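Search this site
Search
Go

The little table beside the bed

Next to most beds, and next to a lot of sofas too, there is a small table. It has several names. Some people call it a bedside table, some call it a side table or a night stand, and Jovita Olvera, who is nine and asked us to write this page, calls hers "the put-down", because it is where she puts things down.

Jovita wanted to know three things. Why are some of these tables round? How does a drawer slide in and out without falling on your foot? And why do rooms where guests stay still have a telephone with a wire? We will take them in that order and add a bit about the wires as well.

Why round?

A square table has four corners, and each corner sticks out. If you get up in the night for a glass of water, a corner is what finds your leg. A round table has no corners on its top, so there is less to bump into. It also doesn't matter much which way you turn it, unless it has a drawer. Then it does matter, as the drawer needs space in front of it to open.

Round tables do have a problem. Rooms are mostly made of straight walls, and a circle pushed into a corner leaves a gap behind it. Small things fall down that gap. Pencils are very good at it.

Some tables have a raised rim, like the edge of a tray. If you knock a marble on a flat table, it rolls off. If you knock it on a table with a rim, it rolls to the rim and usually stops. You can try this at home with a tray and a chopping board.

Making something round out of wood takes more work than making something square. Planks are straight, and thick wood doesn't like to bend. Ezequiel Olvera, Jovita's uncle, repairs furniture at a workshop called Navetti, and he told us one way it is done. You build the round shape first and then wrap it in veneer. Veneer is wood sliced so thin that it bends round a curve like stiff paper. It is glued on, and the table looks like wood all the way round.

"Look for a join," he said. "Somewhere the sheet has to start and stop."

How a drawer works

A drawer is a box with no lid. It has a bottom, two sides, a back and a front. The front is the part you see when it is shut, so it is often made to match the rest of the table. On a round table, the front may have to be curved as well.

Old drawers slide wood on wood. They can stick when the weather is damp, because wood takes in water from the air and swells a little. People used to rub candle wax along the edges to help them move.

Many newer drawers run on metal slides. A slide is a long, thin strip of metal fixed to the side of the drawer, and it fits into another strip fixed inside the table. Lots of slides have tiny balls or wheels in them that roll as the drawer moves. There is usually a bump or a catch at the end as well, and this stops the drawer from coming right out when you pull.

The holes in a slide are mostly for screws. There are often more holes than screws, so that the same slide can be used in different sizes of furniture. At Navetti they keep 400 slides on one wall, sorted by length, and Ezequiel still has to hunt for the right one. 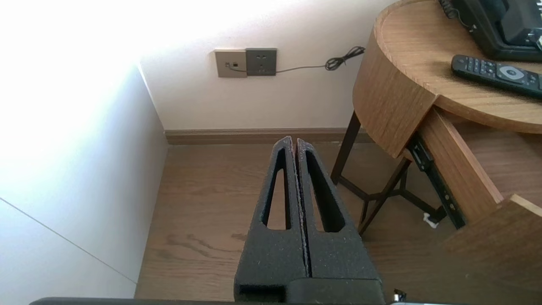
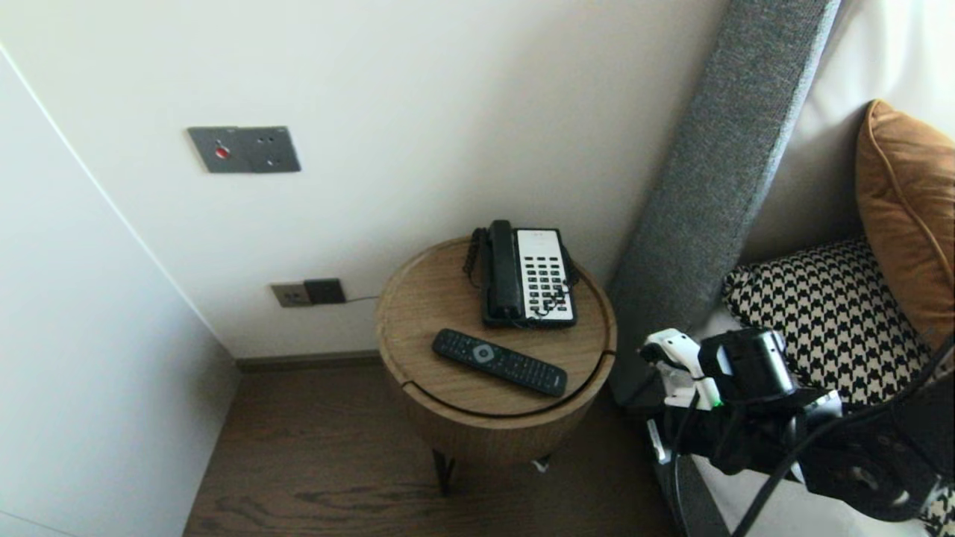

The telephone with a wire

A telephone that is joined to the wall is called a landline. Your voice goes into the handset, which is the long part you hold against your ear and mouth. It travels along a cord to the main part of the phone, then along another cord towards the wall, and on from there.

The cord on the handset is often coiled like a spring. A coil can stretch when you need it long and pull itself short again afterwards. Pull gently at a coiled cord and let it go back slowly, and you will see how much wire is tucked into a small space.

Hotels still like these phones. They don't need charging, they don't get left in a taxi, and a guest can press a button to speak to the front desk. Guadalupe Carrillo works at the desk of a small hotel called the Ledby. She says the hotel has 19 rooms and a phone in every one. In August, when it is full, the question she is asked most often is what time breakfast finishes - it finishes at ten.

The remote control is different. It has no cord, so it needs batteries. When you press a key on most television remotes, it sends out flashes of a kind of light called infrared, which our eyes can't see. The television can pick it up. If a cushion is in the way, the flashes may not get through, and that is why a remote sometimes works better when you point it properly.

What the plates on the wall are for

Low down on many walls you will find small square plates. They are not all the same.

A power socket gives electricity to things like lamps. The shape of its holes changes from one country to another. Eetu Peltonen, who is ten and moved here with his family, had to use an adaptor on his night light for the first month.

A data socket or telephone socket carries messages instead. Its opening is a different shape, so that a power plug can't go into it by mistake.

Never push anything into a socket except the plug that belongs there. Don't pull a plug out by its wire, either. Ask a grown-up if something looks broken.

Loose cable is worth tidying, as feet and drawers both catch on it. Ask a grown-up to help you gather the extra length into wide loops and hold them with a soft tie. Don't bend a cable sharply or knot it, as the thin wires inside can snap.

What to keep on yours

Noemí Mendoza's class at Irkeck School drew their own bedside tables for us. Lamps came up a lot, and so did books. One person keeps a jar of buttons, and another has a very old clock with Bright written on its face. Jovita's drawing had a torch, a cup, two library books and a plaster dinosaur with one leg missing.

If you draw yours, put in the drawer too, and draw it open so we can see what's inside.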